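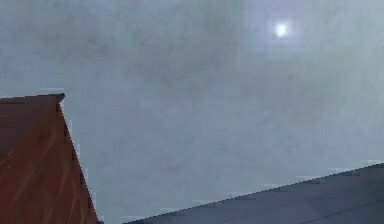 By Obaidul Nanayakkara and Shoaib Naqvi

Print | E-mail

Chapter 6
Drawing the Lines: Electoral Boundaries and Who Decides Them

Inport is a harbour town at the southern end of the province of Fludurico. For most of its history it was part of the electoral district of Haslam, a farming area that begins where the town's last streets end. In July, halfway between two elections, the map changed. Four blocks on the north side of the harbour were moved out of Haslam and into the neighbouring district of Plomix. The move affected 2,304 voters. No one changed address, and no one's council rates, school or postcode was altered. At the next election those voters were handed a ballot paper with different names on it.

The sitting member for Haslam had won the previous election by 676 votes. Much of her support came from the harbour. She told the local paper that she had found out about the new line from a map pinned up in the public library, the same way her neighbours did. The commission that drew the map replied that members of the legislature were sent no advance copies, and that this was the rule in the Act.

Both statements were correct. This chapter is about how such a thing comes to happen, who is allowed to do it, and what rules they have to follow.

6.1 Why boundaries have to move

Fludurico's legislature has 44 seats, each filled by one member from one district. The law says that every district should hold close to the same number of voters. When the districts were first drawn they did. Then people moved. The harbour in Inport gained apartment buildings, while the grain towns in Plomix lost their high school, their bank branch and a good share of their young families. A vote in Plomix came to weigh more than a vote in Haslam, because fewer people were sharing one member.

This uneven weight is called malapportionment. You will meet the word often in this part of the book. It can come about on purpose, when a government leaves old boundaries in place because they suit it, or simply through neglect. In either case the remedy is a redistribution, which Canadian writers often call a redistricting or a boundary readjustment. The terms differ but the work is much the same.

6.2 Who holds the pencil

There are three common arrangements. In some places the legislature draws its own districts by passing an ordinary law. In others the job goes to an independent commission, usually led by a judge or a retired judge, whose map takes effect without a vote. The third arrangement sits between the two: a commission proposes a map, and the legislature may accept it or send it back with reasons.

Fludurico used the first method until a change of government, and now uses the second. The commission has three members. It must publish a draft, hold hearings in every region and answer written submissions before it settles the final lines. The Inport review drew nearly 1,000 submissions, more than the rest of the province combined. Many of them said the same thing in the same words, having been copied from a form letter. The commission counted each one but gave its reply only once.

6.3 Equal numbers and other claims

If equal numbers were the only rule, a computer could finish the job before lunch. Most laws ask for more. A commission may have to consider rivers and roads, the size of a district that one member can reasonably travel, municipal borders, and what the law calls communities of interest. The people on the north side of the harbour argued that they worked, shopped and played hockey in Inport and had nothing to do with Plomix. The commission agreed with them on the facts and moved them anyway. Plomix needed voters, and the harbour was the only place close enough to supply them.

You may think that was the wrong decision. Before you settle on an answer, read the extracts from the hearings in section 6.5 and note which of the legal tests each speaker is relying on. Some rely on none.

Key terms in this chapter: redistribution, malapportionment, quota, tolerance, community of interest, gerrymander

Print this page | E-mail this page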